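Isum Demonstration Collection Guide
Section 4. Recording the Mouse Placement Task

4.1 Purpose of this section

This section sets out the procedure for recording demonstrations of the mouse placement task with the Isum hand-held gripper. The recordings are used to train the Dotus policy, which predicts gripper motion and finger opening from the wrist view alone. Operators who have not finished Section 3 (Camera Calibration and Mapping) should do so before continuing.

The procedure applies to tabletop sites only. Desk sites with a monitor or keyboard are covered in Section 5.

4.2 Before recording

1. Confirm that the gripper has passed the daily check in Section 2. The fingers must open and close fully without sticking.

2. Wipe the lens cover with a dry cloth.

3. Choose a table that allows the operator to stand and move both arms freely. Leave books, plants and similar items on the table where they are. The policy is trained on ordinary rooms, and fixed background items also help the tracking software estimate the position of the gripper.

4. Place the mouse pad flat on the table, within easy reach. A printed pad is acceptable.

5. Record the mapping pass for the site. Move the gripper slowly over the table and its surroundings for 37 seconds.

CAUTION: Do not move furniture or background items after the mapping pass. If an item is moved, delete the pass and record it again.

4.3 Recording a demonstration

1. Set the mouse at a start position on or beside the pad. Change the start position and the angle of the mouse between demonstrations.

2. Hold the gripper above the table with the fingers open. Start the recording and keep still until the status light turns green.

3. Approach the mouse from its rear end, with the fingers on either side of the body. The scroll wheel should be at the end farther from the operator.

4. Lower the gripper until the ribbed fingers are level with the sides of the mouse. Close the fingers slowly. Stop closing when both fingers have taken the shape of the shell.

5. Lift the mouse clear of the surface, carry it to the target position on the pad, and lower it until it rests flat.

6. Open the fingers fully before raising the gripper. Keep the open fingers in view for a short pause, then withdraw and stop the recording.
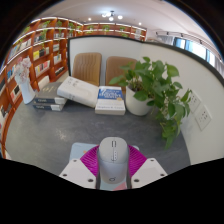
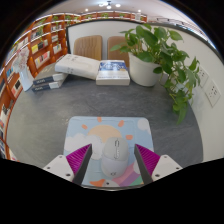
Figure 4-1. Wrist camera views from the mouse placement task. First view: fingers at the sides of the mouse. Second view: fingers open and clear of the mouse.

NOTE: The policy learns the release from the moments when the fingers are open and the mouse is still visible between them. Demonstrations in which the gripper is pulled away while the fingers are opening will be rejected at review.

CAUTION: Do not press the mouse into the table while the fingers are closed. Downward force can bend the finger mounts and will change the calibration.

4.4 Number of demonstrations

Record 15 demonstrations at each site before moving to the next. The reference set for this task holds 700 demonstrations. Of these, 241 were set aside for evaluation and must not be added to a training run. Their file names are listed in Appendix C.

4.5 Checking the recordings

1. Open the session in the Olley viewer.

2. Play each demonstration at normal speed. Both fingertips should remain visible from the approach to the release.

3. Compare the recorded finger opening with the video. The opening curve should level off when the fingers close on the mouse and rise at the release.

4. Mark any demonstration with lost tracking as "Reject." Do not trim it to remove the faulty part.

5. Upload the session and enter the site code in the collection log.

NOTE: Glare on a dark or polished table does not by itself require a repeat. Repeat the demonstration only if the viewer reports lost tracking.

4.6 Known limits

Policies trained on this task have been evaluated with mice of a plain, rounded shape. Results for vertical and trackball models are not yet available. Corded mice should not be used, as the cord may catch on the finger mounts.

Questions about this section should be directed to Antigoni Deligiannis, Admasu Manipulation Laboratory.

Section last revised November 6, 2025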